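La carpeta «Definitivo_bueno»

Hay en todas las empresas una carpeta que se llama «Definitivo». Dentro suele haber otra que se llama «Definitivo_bueno», y dentro de esa, un documento de noviembre firmado por alguien que ya no trabaja allí. Llevo años escribiendo manuales y textos de ayuda para terceros, y sostengo que el estado moral de una organización se mide por la profundidad de esa carpeta.

Lo digo porque acabo de salir de un encargo en Fornwood, donde me pidieron que opinara sobre su vocabulario. Querían una taxonomía. Todo el mundo quiere una taxonomía, igual que todo el mundo quiere aprender italiano. Me entregaron una hoja de cálculo con 714 etiquetas para clasificar artículos de ayuda, y me la entregaron con orgullo, como quien enseña la bodega.

Entre las 714 figuraban «factura», «facturas», «facturación», «Facturación» y «facturacion», esta última sin tilde y, por supuesto, la más usada. Había una etiqueta llamada «varios» y otra llamada «otros», y pregunté en qué se diferenciaban. Se abrió un debate de cuarenta minutos. Ganó «varios», aunque «otros» conserva partidarios en el departamento comercial.

Mi tesis es impopular y cabe en una línea: si una etiqueta la puede crear cualquiera, la va a crear cualquiera. Las herramientas han convertido este gesto en algo tan fácil como estornudar. En Besodex, el gestor que usaban, basta con escribir una palabra y pulsar una tecla. Para borrarla, en cambio, hay que pedir permiso, rellenar un formulario y esperar. Un sistema así solo puede crecer, y luego nos extraña que el buscador devuelva 100 resultados para «cambiar contraseña» y que el bueno esté en el puesto 20.

Saqib Jatoi, con quien comparto despacho y discusiones, opina lo contrario. Según él, las etiquetas libres recogen cómo habla la gente de verdad, y un vocabulario cerrado acaba hablando como el jefe de producto. Tiene parte de razón, cosa que me fastidia bastante. Los clientes de Fornwood escribían «no me deja entrar» y el manual contestaba «incidencias de autenticación». Quien no puede entrar en su cuenta no busca una incidencia – busca la puerta.

Pero escuchar cómo habla el cliente es una cosa y dejar que cada redactor bautice sus textos según el humor de la tarde es otra. Lo primero se resuelve con sinónimos: un término preferido y, colgando de él, todas las maneras torpes, coloquiales o mal escritas de decir lo mismo. Es un trabajo aburridísimo. No luce en ninguna presentación y por eso se contrata antes una plataforma nueva, a ser posible con nombre de villa francesa. Fumel, se llamaba la última que me enseñaron. Importó las 714 etiquetas sin rechistar.

Yo propuse dejarlas en 100 y ponerle a la lista un responsable con nombre, apellidos y mal carácter. Lo de las 100 gustó. Para lo segundo me han dicho que ya lo verán después del verano. 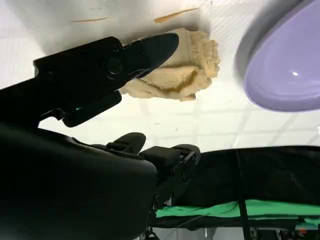
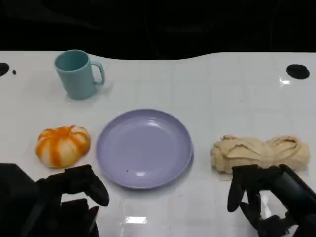
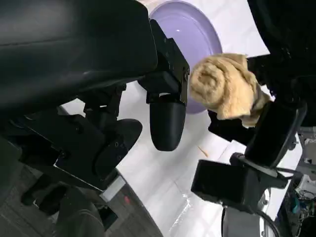

Una tela beige, una taza verde azulada y un barreño lavanda.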